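Rosaire MacPherson repairs furniture in Ronden, in a workshop behind the old Leclerc bakery. I visited her in April to ask about veneer, a subject on which many people have strong opinions and little knowledge. She made coffee, moved two chairs without seats out of my way, and started to talk before I had opened my notebook.

"People come in and they say it as if they are ashamed," she told me. "They say, 'It is only veneer.' But very good cabinets from two hundred years ago are veneer. The man who made them was not poor and he was not cheating."

She learned the trade from her uncle in Tinden, where she began at the age of 16. For the first 8 months she was not permitted to touch a customer's piece. She swept, she cooked glue, and she cut small patches from waste sheets until her uncle could not find the joint with his thumb. I asked if she was bored. "Very much," she said. "I wanted to leave every evening. My mother said to wait until summer, and in summer I did not want to leave any more."

The most usual damage she sees comes from water. A plant pot stands for years in the same place, the glue becomes soft, and a blister appears. Many owners then press it down with a heavy book, and this makes her a little angry. "There is dust under it already. You must open it with a thin knife, along the grain, and clean it. Then glue, then paper, then the clamp, and then you go home. Do not look at it in the night."

We spoke for a long time about color. Oak becomes darker and more yellow with age, while walnut goes the other way and loses its depth near a window. For this reason she keeps old sheets in a drawer, sorted by how much light they have had. Some of them were her uncle's. She bought the rest when the Zondance piano factory closed, 40 bundles in total, and she still has not opened all of them.

Does she have veneer in her own home? She laughed at this question. "Of course. Almost all of it. My husband wanted a solid table, so we have one solid table, and it has a crack in it every winter."

Her advice to a person who buys a used cabinet is simple. Open the doors and smell the inside. Look at the bottom edges first, where the mop touches them. Run a hand slowly over the sides, with the eyes closed if the seller does not mind. 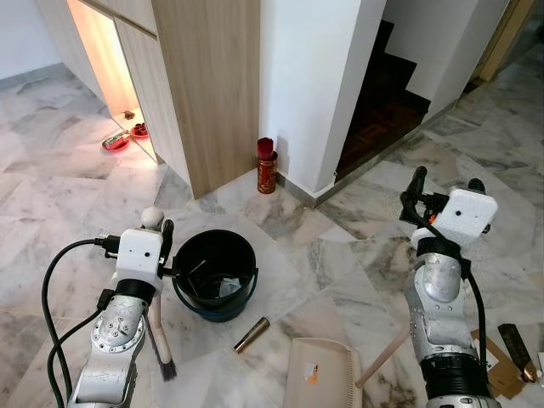 She also asks buyers to be patient with small faults. A lifted corner can be glued in one afternoon, and she charges little for it. "Bring me the loose piece, even if it is very small," she said at the door. "Put it in an envelope and write on it where it came from."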